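Dwayne Yazzie has been asked the same question by every visitor since May, and he has stopped pretending to enjoy it. How many demonstrations do you have now?

"1330," he says. "Next question."

I had gone up to the Bimimico offices on a Tuesday to find out whether paying people to guide a robot hand through parcel work, over and over, is a sensible way to teach it anything. Yazzie runs the collecting. He used to be a shift lead in a mail room, and he talks about the project like a man who has seen equipment arrive with a ribbon on it before.

The idea, as the company sells it, is simple. An operator steers the arm, the hand does something with a courier bag or a crate, and the cameras and joint readings go into a file. Do that enough times and a model learns to do it alone. I asked him what "enough" means.

"Depends who's raising money that month," he said. "When I started, somebody told me 700 would do it for bags. We got to 700. The bags were still a problem."

Bags are a problem because they won't hold a shape. A crate is the same crate every time you reach for it. A plastic mailer folds up on itself, the label goes with it, and the code you wanted to scan ends up in a crease. Yazzie's view is that most of the files the team has are too much alike to help with this.

"You get an operator who's good, and he finds one way to do it, and he does it that way all afternoon. On paper that's a great day. What I've got is one example and a lot of photocopies."

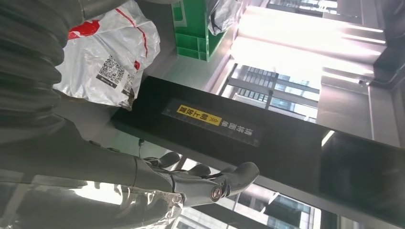 The hand seen from its wrist camera, with a courier bag and a green crate nearby.

His answer has been to make the work more annoying. Operators now have to swap the bags around between takes and start the arm from a different spot. He also stopped them from clearing things away to get a cleaner view. Daily output fell to 22 usable takes per operator, and he heard about it from upstairs.

"They wanted to know why the number went down. I said because I'm throwing out the junk now, and before I was sending it to you."

How does he decide what is junk? He shrugged at that. Part of it is plain: the hand drops the bag, or a camera feed cuts out. The rest is judgment, and he admits the judgment is mostly his. I pointed out that this makes the robot a student of Dwayne Yazzie's taste. He didn't argue.

"Sure. It was going to be somebody's taste. What bothers me more is the window. We record by daylight, and the glare is different at nine in the morning and at four. Is it learning the bag or is it learning the weather? I've asked. I get a very long answer."

Bimimico's pitch is that the variety will sort all this out. I was shown the latest test, in which the trained model was given 22 bags to pick up and place. It managed 19. That sounds good until you ask whose bags they were, and it came out that they were from the same supply used for the recordings. A trial with outside parcels, at a depot called Nerkthorpe, has been put off once already.

Yazzie thinks the depot will be rough. He would still go tomorrow if they let him.

"I'd like to know. If it falls on its face over there, fine, then we know what to record. Right now we're recording what's easy to get in this room and hoping."

I asked if he would have the thing in his old mail room. He took a while over that one.

"For crates, maybe. For bags I'd want a guy standing next to it," he said. "And then you've got to pay the guy."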